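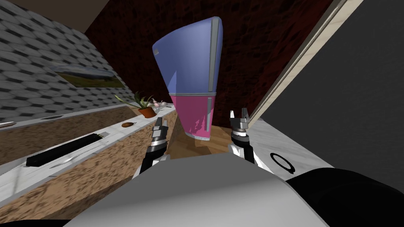
Fig. 1. Two-door refrigerator in a simulated kitchen.

Starting a Technology Business in a Small Market
Handout for session 4: Finding your first paying customers
Notes revised 8/1/18

Welcome back, and thank you for all the kind messages about the last session. I promised to write these notes out in full this time, as several of you said the slides made very little sense once you were home with a cup of tea and trying to remember what I had been going on about.

We ended last time with the question of what a hub is for. Most of you will begin your business in a shared space of some kind, with a desk, a connection that works most of the day and other founders within earshot. All of that is lovely and I would not talk anyone out of it. But a hub fills up with people who are very like you, and they are nearly always generous about each other's ideas. They will try your app, tell you it is smashing and then go back to their own. Please don't count them as customers!

Our case for this session is Clikura, a stock-keeping service for small shops that began in the Ruvville hub. You have the longer case in your reading pack, so I will keep to the main points.

The founders launched with a free version in December and had 1,082 sign-ups by the end of their second month. They were delighted, and I would have been too. When they looked more closely, though, only 45 of those shops were entering stock every week. The rest had opened the thing once, perhaps on a relative's phone, and gone back to the notebook under the counter (a very good piece of technology, the notebook, and one you should always treat as a serious competitor).

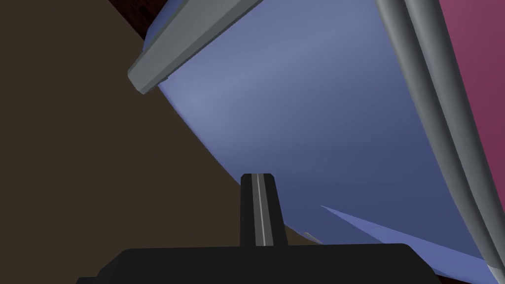
What they did next is the part I would like you to read twice. They stopped adding features for a while and went to sit in the shops that had stayed. It was slow work and a good deal of it was spent drinking sodas and waiting for the rush to pass, but they learned that the owners who kept using the service were mostly those who had an assistant minding the shop for part of the day. Those owners wanted to know what had been sold while they were out. The reports and coloured charts, which had taken the team months, were hardly opened.

So the charts went, and in came a plain evening text message with the day's sales in it. That was the first thing Clikura ever charged for.

Terms to know

Sign-up: someone who has given you a name and a number. It costs them very little.

Active user: someone who comes back within a period you have chosen beforehand. Do write the period down before you look at the figures, or you will be tempted to stretch it.

Paying customer: someone who has paid you at least once. A promise to pay next month belongs in a different column, however warmly it was made.

Churn: the share of paying customers who leave in a given period. We shall come back to this in session 6.
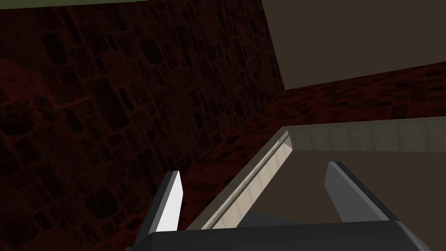 Choosing a first price

There is no formula for this, I'm afraid, though you will find plenty of people willing to sell you one. Clikura tried a monthly fee of 1,000 and met a lot of polite silence. They then tried 400 a week, which comes to more over the month, and shopkeepers took to it much more readily. Their takings come in daily and they plan by the week, so a weekly charge sat more easily beside airtime and transport. Think about when your customer has money in hand as well as how much of it there is.

Florirura, the flower-ordering site we met in session 2, went the other way and took a small cut of each order. It suited them because their growers sell in bursts. Have a look at both and see which is nearer to your own customers.

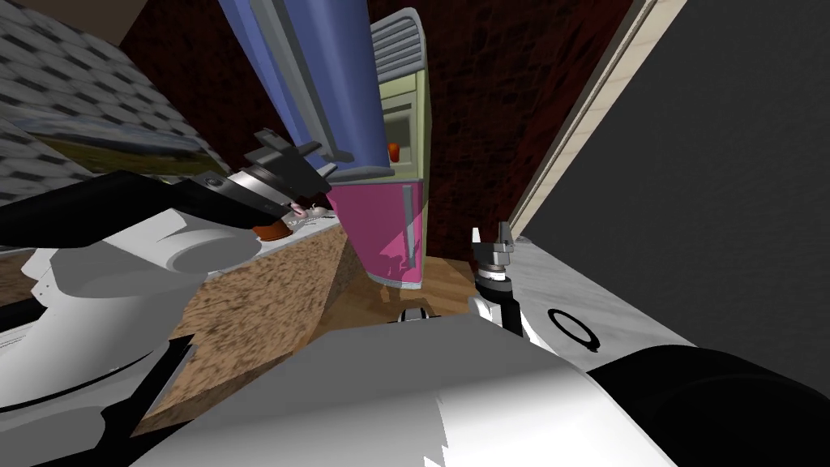
Before next time

1. Talk to five possible customers who have never set foot in your hub. Ask what they do at present and what it costs them, and try very hard not to mention your product until the end.

2. Write half a page on who would pay you first, and how often. Rough notes are fine.

3. Read the Kettunen case in the pack, up to the section on investors. It is a bit dry at the start but it does pick up, and we shall need it for the discussion on outside money.

If you can't get to five people, bring the ones you have and we will work with those. The door will be open early for anyone who wants to go over their price with me beforehand.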